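Visit to the Food Hygiene Open Day in Prisness

In November I went to the open day of the Jotlow food safety center in Prisness. I write small reports for our restaurant owners' newsletter, and a member asked me if the trip is worth the money. I think yes, but with some remarks.

The center is in the old dairy behind the bus station. The entrance is at the side, and the sign is small, so I walked one time around the building. Doors opened at 9:30 in the morning. At the desk they gave me a badge, a hair net and a program printed in very light green letters, which was difficult to read in the corridor.

First was a talk about how inspection scores are made. The speaker showed the form that inspectors carry, page after page. I learned that in the Prisness district 3690 places serving food are on the list, and 2978 of them had a visit in the last year. A man behind me asked what happened with the others. The answer was that small kiosks and seasonal places wait longer. He was not satisfied, and I understand him, his cafe was visited twice.

Then we went to the practice kitchen. It is a real kitchen with two fridges, a dish machine and a cold counter, and the staff had hidden 29 mistakes in it. We walked in groups with a paper and wrote what we found. I found 17. I missed the thermometer lying in the wrong fridge, and also the cloth hanging above the clean plates. In my own restaurant years I would have been angry at a cook for this cloth. The woman who guided our group was patient and did not laugh at anybody.

Lunch was soup and bread from Hanrahan, a bakery in the same street. The soup was good, a little salty. There were too few chairs, and many people ate standing by the coats.

After lunch I visited the laboratory on the upper floor. Visitors stay behind a glass wall, but a technician explains through a microphone how samples from kitchens are checked. The sound was poor. I wanted to ask how long a restaurant waits for a result, and when my turn came the time was over. Later I asked at the desk and they told me it is normally four working days.
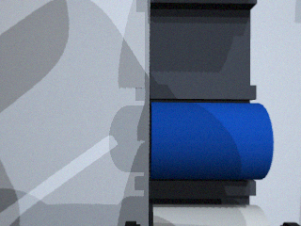 Computer rendering, with a blue cylinder at right.

The last part was the small fair on the ground floor. Drostov had a table with fridge thermometers that send a message to your phone when the door stays open. I liked them, but the price is 300 for the starter set and you pay again every year for the messages. For a place with one fridge I would still use a notebook and a pen. At another table you could put a cream on your hands, wash them, and look at them under a special lamp. My thumbs were badly washed. I did it again and they were better.

I had hoped to hear more about scores on the internet, because our members complain about this often. A restaurant repairs the problem in one week, and the old score stays online for months. There was only one short question about it at the end, and the center said they do not decide when the websites change their pages.

For those who want to go next time: entry is free, but the practice kitchen needs a reservation by email. Take the earlier group if you can, in the afternoon it was crowded. Parking is behind the bakery. The last bus in the direction of the train station leaves at 5:40, and I had to run for it with the hair net still on my head.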